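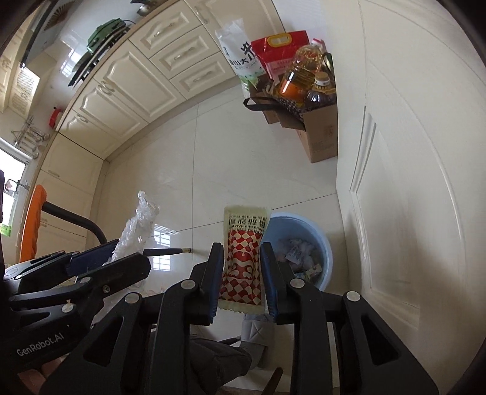 Adesuwa Haruna
Member, home collection crew lead

What do you do about food packages and trash in handheld gripper recordings?

We record household tidying with a pair of handheld grippers, one in each hand, in people's own homes. Our written rules came over from a bench project called Minja, where every object was issued from a box and went back in it. They say almost nothing about kitchens.

The task I am stuck on is floor pickup near the trash bin. The person has a sealed snack in one gripper and a strip of clear plastic packaging in the other, and the bin is open right there with wrappers already in it. Two of my reviewers disagree about what a good take looks like. One says a sealed package should never be part of a trash task, since it is food and the label "trash" would be wrong. The other says it is fine as long as the text label names the object and where it ends up.

We have 276 takes waiting for review and I would like one rule for all of them. I also want to know:

Should both grippers be allowed to hold something at the same time?
Do printed packages need to be right side up?
Do you clear groceries off the floor first? Ours are often against the wall, in bags or an open box, oil bottles and all.

I can't reshoot everything. The crew is back in the same homes on 10th May and I can change the instructions before then.

Rehema Khaemba
Reviewer, Vasthorpe household set

I'm with your second reviewer, with conditions. We went through this in January and ended up with a one-page sheet. The parts that apply:

Name the object by what it is when it is picked up. "Sealed snack package" and "clear plastic strip" are good. "Trash" is a destination and should not be used as an object name. If a sealed snack goes in the bin, the label says "put sealed snack package in bin". If it goes on the counter, it says that. Anyone training on the data can then filter it the way they want.

Write the instruction before the take. Most of our bad labels came from people deciding halfway through where a thing should go and the label being fixed up afterward from memory.

Both grippers may hold something, but each one gets its own line with its own start and end. Our old sheet had a single line per take and we lost the left hand completely. If the second gripper is only parked with an object in it, mark it as holding. Don't leave the line blank.

Upside-down print is fine. People pick things up any way they land. Please don't let the crew turn packages to face the camera, as you will teach the model a wrist turn that has no purpose. Do check that printed text contains nothing personal. A snack brand is not a problem, but a delivery label with a name and address on it is, and that take gets pulled.

Groceries stay where they are. We ask for a clear path for the feet and that is all. Anything glass near where the person is working gets moved before recording starts, and so does anything that could tip over if it is bumped with an elbow or a tool.

On your backlog: don't send all 276 back through full review. Pull 100, relabel those under the new sheet and see how often the two reviewers agree. Ours had 2,167 takes in it and the sample told us what we needed – nearly all the disagreement was in the object names.

One more for kitchens. Keep food for eating and grippers that have been in a trash bin apart. We wipe the pads between tasks, and any package that has been handled after a bin task is treated as a prop from then on. It goes in the prop bag and doesn't go back on the household's shelf. Put this in the consent sheet so the family knows which items they won't get back.

Patach user 3

we just ban food. easier. empty wrappers only, bring your own bag of them

also check your pads, if the ridges get greasy thin plastic slides out and you get a lot of retries in the data

Adesuwa Haruna

Thank you both. I am going with the two-line labels and the object names as Rehema wrote them. I don't want to ban food because the Arkcombe people asked for sealed packages specifically, but the prop bag rule goes in.

Rehema, do retries stay in or get cut?

Rehema Khaemba

They stay in, up to 3 on the same object. After that we end the take and start over. Mark each failed grasp on the line for that hand, with the time. Don't trim them out, even when the person who recorded it asks you to.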